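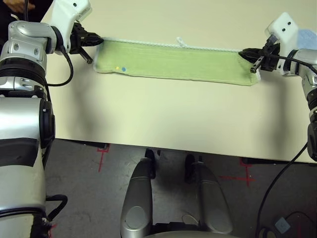 Kernville rally club, monthly meeting

We got going at 7 and I took the notes again, so blame me for the spelling.

Route: Jörg drove the whole Minddale loop on Sunday and says the gravel past Kettle is fine, but the creek crossing isn't. We're moving the start of stage 3 up the hill, which makes it 26 kilometers. Everyone was happy with that except Eckhard, who loves that creek (sorry, Eckhard!).

Entry fee: stays at 85 dollars. We went back and forth on a discount for motorcycles – voted down, and I was one of the two who wanted it.

Service park: Eckhard Mühlbauer will call the Plesau fairground and ask for the lower lot. Crews need to know before April.

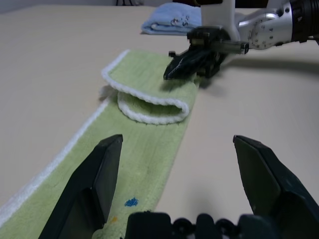 Green towel with white trim, one end folded over.

Road books: Jörg Rathjen is redrawing the Kettle pages and will bring prints next time. I still have last year's stage clocks in my garage and will test the batteries.

Next meeting same place, same time. Bring your own chair if you want a good one.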